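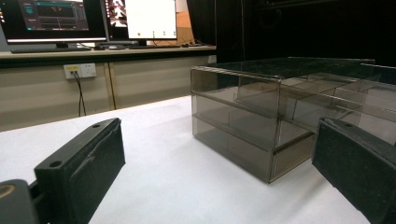
Search this site Search

How to Clean and Set Up an Acrylic Drawer Organizer

A two-drawer acrylic organizer keeps small desk items in one place, but tinted acrylic shows every smudge. Plan on 25 minutes for the whole job.

You will need dish soap, a bowl of lukewarm water and 2 microfiber cloths. Do not use window cleaner with ammonia or paper towels. Both can leave the plastic cloudy or scratched.

Cleaning

1. Clear some space on a table and wipe it down. Grit on the table will scratch the bottom of the organizer.

2. Pull out both drawers and empty them. If a drawer sticks, push it back in, level it and try again.

3. Blow the dust off the top panel before you touch it with a cloth.

4. Wash each drawer in soapy water. Work the cloth into the corners of the dividers – a cotton swab helps in the narrow sections.

5. Wipe the outer box with a damp cloth in straight lines, then dry it with the second one. 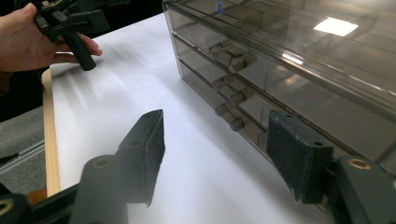 Let the drawers air dry for around 11 minutes before you put anything back. Water trapped under the dividers leaves white spots.

Filling the drawers

Put the things you use every day in the upper drawer. Clips, pens and sticky notes go there. Spare batteries, cables and refills can go in the lower one. Keep the heavier items toward the back so the drawer does not tip when it is open.

Leave a section free in each drawer. For light dust later on, a dry microfiber cloth is enough.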